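# Crewing on Brello: the questions I get every spring

I get the same emails from people thinking of joining us for a leg, so I've put my answers in one spot. I'm the skipper, more or less, and Custódio Magalhães is the mate and the one who can fix the engine.

### Do I need sailing experience?

Nope! On the short legs we take complete beginners. For the long one, Treltness to Ackah, I'd like you to have spent at least 2 nights at sea on something, anything, even if you were sick for both of them.

### Will I get seasick?

Probably, a little. I still do on the first day out if there's a swell on the beam. Start your tablets the night before (starting them once you feel green is too late), stay on deck, look at the horizon and nibble crackers. Most people are eating properly again by the second morning.

### How do the watches work?

Four hours on, eight off, always in pairs. You'll never be alone on deck at night, and you wake the next pair fifteen minutes early so they can find their boots. The midnight watch is the one everybody dreads and then goes home talking about.

### What's the food like?

Better than you'd think, if I say so myself. We cook one big hot meal a day, usually a stew or a curry, something that stays in a bowl when the boat is leaning over. Everybody takes a turn in the galley, but if you're feeling rough I'll swap you out, no hard feelings.
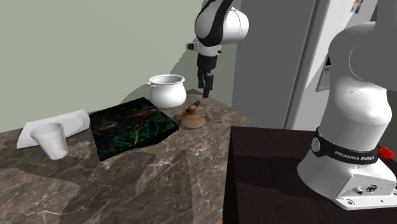
Breakfast is help-yourself, and there's a snack locker by the companionway that the night watch is allowed to raid. Vegetarians are easy. If you have an allergy, tell me before we shop, please, as there's no store between Treltness and Ackah.

### What should I bring?

A soft bag (hard suitcases have nowhere to go), warm layers, two hats and a headlamp with a red light. We have foul weather gear on board in most sizes. Bring your own boots if your feet are bigger than mine!

### How long is the Ackah leg?

It's close to 1000 miles, and I block out 23 days for it so we can sit out bad weather in Plollilix if we need to. Please don't book a tight flight home.

### When do you leave?

June, on the first decent forecast. Email me if you want a bunk and tell me a bit about yourself.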